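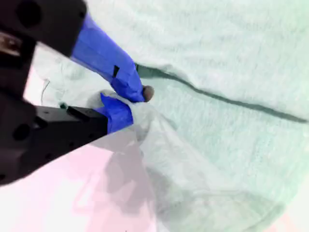
Home / Hire / Stage and Speaker Equipment / Fekaston Speaker Set

Fekaston Speaker Set for talks and small conferences

The Fekaston Speaker Set is our complete hire package for one-day talk events with one stage and one speaker at a time. It contains everything the person on the stage needs to see, hear and hold. We put it together after many years of working on evenings where the talks were good but the clicker did not work, or the speaker could not see how many minutes were left.

What is in the set

Headset microphone, beige, with spare windshield (2 pieces)
Hand microphone for questions from the audience
Four-channel receiver in a rack case
Vangate countdown clock, large digits, readable from the back of the hall
Floor monitor for slides, with low stand
Slide clicker with USB receiver, and a second clicker already paired
Red round carpet, folded in its own bag
Batteries for one full day
All cables, marked at both ends with colored rings

The set is packed in two cases with wheels. Both cases go through a normal door and in most passenger elevators. One person can move them on a flat floor, but for stairs please plan two people.

The countdown clock

Most of the questions we receive are for the clock, so we explain it here a little more. The Vangate clock counts down from the time which you give it. The digits are green, then change to yellow when two minutes are left, and then to red. When the time is finished it starts to count up, so the speaker knows how late he or she is. There is no sound. You can control it from the included remote, or from a laptop if your stage manager prefers to load the whole program in advance. In this case the names of the talks are shown only on the laptop and not to the speaker.

Please do the loading of the program before the doors open. It is possible to change the order of talks during the event, but the menu is not very quick and we do not recommend to learn it with a full hall behind you.

Microphones

The headsets are light and stay well on the head also when the speaker walks a lot. The ear hook can be bent for left or right side. Long earrings touch the microphone and make noise, therefore we advise to tell the speakers before they come. Two headsets means that the next speaker can be prepared while the first one is still talking. For panel discussions you need more microphones, please look at the Jandley Panel Set.

The frequency is set by us according to your address. Tell us if there is a theater or another event in the same building.

Size of the hall

We recommend the set for up to 606 seats when the hall has its own loudspeakers. The set does not include loudspeakers. It connects to the house system with two XLR cables, 25 meters each. If your venue has no sound system, we can add one from our Bouzid range, and Hazem Helmy from our technical desk will calculate the size with you by telephone.

Delivery and rehearsal

Delivery is possible the day before the event. For a Saturday event we bring the set on Friday afternoon and collect it on the next working day, and you pay for one day only. A technician for the rehearsal can be booked separately. We strongly suggest it if your speakers have not used a headset before.

May is always our busiest month, so for May dates please write early.

What customers wrote

"We had eleven talks and finished four minutes late, for us this is a record. The speakers liked the clock more than I expected." Aicha El Fassi, evening program organizer

"Good set. The carpet was a bit creased when we opened the bag and needed an hour to lie flat. Sound was clean all day." Hamish Trevaskis, venue manager

Not included

Projector and screen, loudspeakers, stage lights, video recording, and power extension longer than five meters. The laptop for slides is also yours, please bring the adapter for HDMI.

Damage and loss

Normal signs of use are no problem. Lost clickers are charged at the replacement price, so please check the pockets of your last speaker.

Questions and booking

Write to Hanan Abu Hammour in the hire office with your date, the address of the venue and the number of talks. You will receive an offer on the same working day if your message comes before 3 pm. For technical questions ask for Rostyslav Bilyk.

See also: Jandley Panel Set / Bouzid loudspeakers / Lecterns / Stage carpets, other colors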